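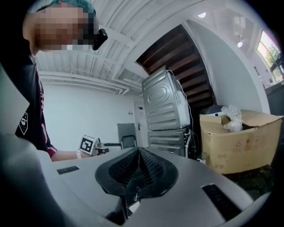

Saltlow Unit, Room 5: Monthly Safety Check
Carried out in August, start at 14:33. Form number 164.

1. Hair cover worn in the room
OK. Cap is on. Please keep long hair fully inside it.

2. Pipes and conduits below the ceiling
OK. I checked along the wall and found no drip. The joints must be looked at again before winter.

3. Fire extinguishers
Needs action. They stand on the floor near the appliances, not fixed. I would prefer wall brackets, so they cannot be knocked over. I have asked Drolton for a price.

4. Sink and counter
OK. The drain runs well and the counter is stable when I push it. 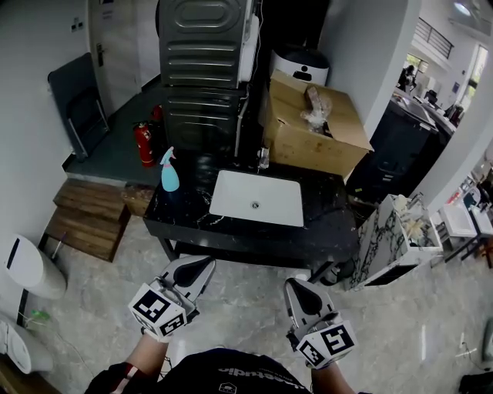
The spray bottle on the left end should have a label with the name of the liquid. Please write it by hand if no printed one is left.

5. Cardboard on the counter
Needs action. The open box behind the sink can become wet and it stands close to an appliance. Move it to the shelves in the store.

6. Hose and cable beside the stacked appliances
To watch. They run down together on the same side. I would like them separated with clips.

7. Door and folded chair
OK. The door opens completely. The chair may stay against the wall, but never in front of the door.

Copy of this form to the Jerisbridge office.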